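Packing a Pencil Case: What a Bench Trial Can and Can't Tell Us
Lightfoot Workroom Project, second-year report
Prepared by Cyril Birkett

1. Why we picked it

The course outline asked for "a household tidying task with a clear end state". Our group settled on the pencil case. I argued against it in October and I'm still not convinced. A packed pencil case looks like a clear end state until you ask three people whether a case with the zipper half shut counts as packed.

The Forkivent method, which the outline recommends, says a desk should be cleared "to the back edge": anything not being packed goes to the far side and stays there, and the near half is kept for working. We followed it. The working surface was two light-coloured boards set one behind the other, so the seam between them made a handy boundary.
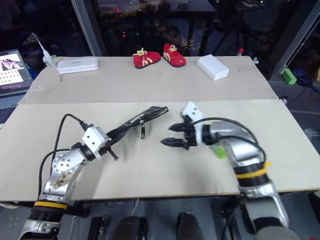

My doubts about the method start with the back row. Forkivent treats it as neutral, like a shelf. We left things on it that had nothing to do with stationery, including a pair of small red shoes and a couple of white boxes, and they stayed on the desk the whole time. By the method's own scoring that desk is tidy. I don't think any parent would agree.

2. What we kept track of

Each trial got a mark for the items and a mark for the pouch. Arora, the scoring sheet we borrowed from the year above, allows a maximum of 10 for the pair. The sheet gives no credit for putting things in a sensible order, which seems odd. A ruler that goes in last is a nuisance if it's longer than the opening, and a marker that goes in first ends up at the bottom.

We logged 496 trials across the term. The Gatatbridge handout quotes 3,225 for its own study and draws very firm conclusions from it. I couldn't find any description of what their desk looked like, what was on it, or how they defined "finished", so I've left their results out of our comparison.

3. The pouch

The soft pouch caused most of the arguments. Ours is black with a white grid printed on it, and a zipper with a pull cord at one corner. Squared up to the desk it's easy to judge. Lying on an angle, with the marker and the green ruler beside it, it's much harder to say where the "packing zone" begins.
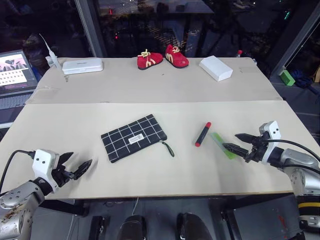 Page last changed: October, 4:10 pm

Two of us marked the same trials separately and disagreed most often over the pouch, hardly ever over the ruler. The obvious fix is a rigid case, but that would be choosing the object to flatter the score sheet. People own soft pencil cases.

4. Still to do

Rewrite the pouch mark so it covers the zipper. Decide whether the back row counts as clutter (I say yes, and I was outvoted). Ask the year above where the 10 came from. Return the spare Arora sheets to the workroom drawer.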